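Haulout notes, part whatever

2020-01-23

Quick one before I lose the light. I keep promising a proper write-up of the yard period and keep not doing it, so here's the not-proper version, typed in the truck with the heater going.

Boat's out of the water. Has been for a while now. For anyone new, she's the Skotari, 46 feet, glass over wood house, longlines and a bit of tuna when there's any, out of Olbridge. Bought her off a man who was done with it. I am not done with it but some mornings this month I have looked into it.

So. The shaft.

Went in thinking cutless bearing. You could hear it all last fall, a kind of grumble at low rpm that went away once you pushed her up, and I'd got used to just pushing her up. Not smart, I know. Pulled the wheel, pulled the shaft, and the bearing was shot like I figured, but the shaft itself was scored right where it rides. Deep enough to catch a fingernail. Deep enough to catch a coin, if I'm telling it straight. Obadia Ogola, who runs the machine shop at the top of the yard, ran his thumb down it once and handed it back to me without a word. Didn't need the micrometer. He got it out anyway.

Options were: sleeve it, weld and turn it, or new. Sleeving would've got me through a season. Welding he didn't love, on account of the length, said it would walk on him and he'd spend two days chasing it straight. New shaft came to $1,246 for the stock before he even put it in the lathe. I said give me a night. Then I said new.

I'm glad I did now. Wasn't at the time. There is a long list of things I would rather hand that much money over for and none of them are a round steel bar that goes in a hole.

While the shaft was out we did the stuffing box because of course. Old packing came out like tar and shoelaces. There were 4 rings in there plus something that might have been a fifth, or might have been part of somebody's glove. Went back with the flax stuff, same as before. Yes I've read about the dripless seals. Two people have emailed me about the dripless seals. I like a thing I can fix at three in the morning with a wrench and a flashlight in my teeth, and that's the whole of my thinking on it.

Alignment has to wait til she's back in and settled. Don't let anybody bolt your coupling up hard on the stands and call it done. Hulls move. Mine moves more than most, she's an old girl and she relaxes into the blocks like it's a sofa.

OK, next thing. Hydraulics.

The hauler had been slow. Not broken, slow. You'd get into the deep end of a set and it would just kind of think about it. I had blamed the pump for a year and a half. Had a pump priced. Had practically named the pump. Then Lucero Condori came down to look at the steering for me, which was a seperate job, and she asked when I'd last changed the return filter. I said which return filter.

You see where this goes.

It was tucked up behind the ladder in the lazarette, painted over, same gray as everything else back there. Previous owner painted everything that held still. She cut it off and it was packed solid. New element, new head too since the old one was more rust than thread, flushed the lines, and the hauler now comes up with a snap that frankly scares me a little. Have to relearn the handle. The pump is fine. The pump was always fine. I owe it an apology.

She also did the steering while she was at it. One ram seal weeping, one hose with the outer cover gone soft. Changed both hoses, if one's gone the other's thinking about it. Bled it, which took longer than the hoses did, me at the wheel going hard over to hard over like a kid playing bus driver and her down below yelling "again."

Bottom paint. Not much to say. Sanded, primed the bare spots, two coats, a third at the waterline and down the leading edge of the keel. Had to wait on weather for it – we had a run of cold damp days where nothing would have kicked off, and I am not a patient waiter. Ended up doing zincs and cleaning out the sea chests instead. Found mussels in there. Found one mussel of a size that I felt we should have been charging it moorage.

Through-hulls: all worked, greased, back together, except the deck wash one, which turned maybe a quarter and then made a noise. Replaced. Bronze. Don't ask what that cost, I've already typed one number in this post and that's plenty.

Then there's the fo'c'sle, and this is where I lost most of last week.

It wasn't on the list. The list was shaft, hydraulics, bottom. But once I'd got my head in there to chase a leak over the port bunk I couldn't un-see it. The leak was the deck fitting for the stove pipe, bedding had gone to crumbs, water was tracking along the beam and dropping a good three feet from where it came in. Had been for a while going by the stain. The overhead panel was mush in one corner, you could push a finger through. So the panel came down. Then the insulation behind it came down mostly by itself, on me.

Everything had to come out of there. Mattresses, bedding, survival suits, foul weather gear, the spare charts nobody looks at, a drawer of batteries of unknown age. Mattresses went to the dump, both of them, no ceremony. The rest got sorted on the shop floor into keep, wash and burn. I do the same with soft goods every year now, clean and dry and bagged up tight before it goes anywhere near a bunk again. Two winters ago I didn't and the whole lot smelled like low tide til July.
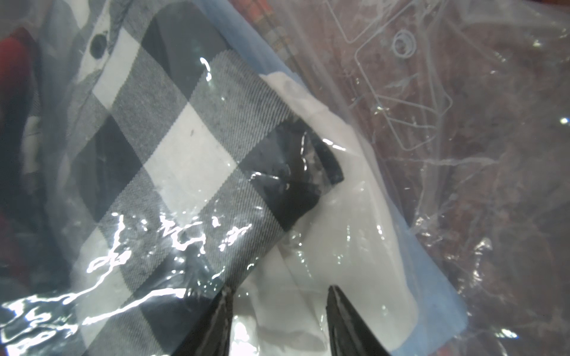

New panel is in, primed, first coat on. I went white. It was a sort of brown before, maybe by choice, maybe just from forty years of coffee and diesel. Makes it look twice as big down there. Also shows every single fingerprint but I'll live.

Rebedded the pipe fitting with butyl and about 10 new screws, longer ones, into actual wood this time. The old ones had been going into a filler patch that had been put over another filler patch. Dug it all out down to sound deck, let it dry under a heat lamp, epoxied in a proper block. Hosed it down hard for a good long while afterward and went and lay underneath with a flashlight. Dry. Stayed there a bit longer than I needed to, to be fair. It was the first time I'd been off my feet all day.

The stove itself I'm on the fence about. It's a Stovance, the little drip-feed one, they came with a lot of boats around here at one time. Throws good heat, and you can leave a kettle on top and forget it. But the float valve sticks and it stinks when it does. I've cleaned that valve I don't know how many times. Could put in a forced air heater and get the corner back for stowage. But then you've got a fan running, and another thing pulling on the batteries, and no place to dry gloves. Anybody gone from drip stove to forced air and regretted it? Or not regretted it? Write me. Preferably not about dripless seals.

What's left:

Shaft back in, should be tomorrow if Obadia's done with the keyway. Wheel's back from the prop shop already, they took a bend out of one blade and said the pitch was off on another, which may explain a few things about last season's fuel bill.

Float switch in the aft bilge. Bought it, have it, keep moving it from one side of the wheelhouse to the other.

Radar. Comes up fine then drops out when it's wet. So a connector at the mast, probably. I'm going up there on a day with no wind.

Survey for the insurance. Fellow's coming from Valderrama and he's thorough, so I want the bilges clean enough that he's not forming opinions on the ladder. Fire bottles are all in date. Raft has to go in for its service and I need to get it to the station and back before we splash, and it does not fit in this truck with the tailgate up.

Splash date depends on the lift. Yard's got a tug ahead of us that was supposed to be a short job and now has half its stern off, so we wait on them. I've been over to look. It's not good. Makes my scored shaft look like a splinter. They've been decent about it and lent us their staging, so no complaints.

After that it's gear. I've got a winter's worth of gangions to tie and the hooks are still in the box from September. I tell myself every year I'll do a few each evening with the radio on. Every year it's the last week and my hands look like raw hamburger and I'm bribing nephews.

A few of you asked about crew. Yes, same two, both coming back. No, I don't have a spot, but leave a number anyway as things change. If you've got your own suit say so.

OK, windows are fogging up and the yard closes the gate at dark. I need to get the lamp out of the fo'c'sle and throw a tarp over the hatch. More when she's wet.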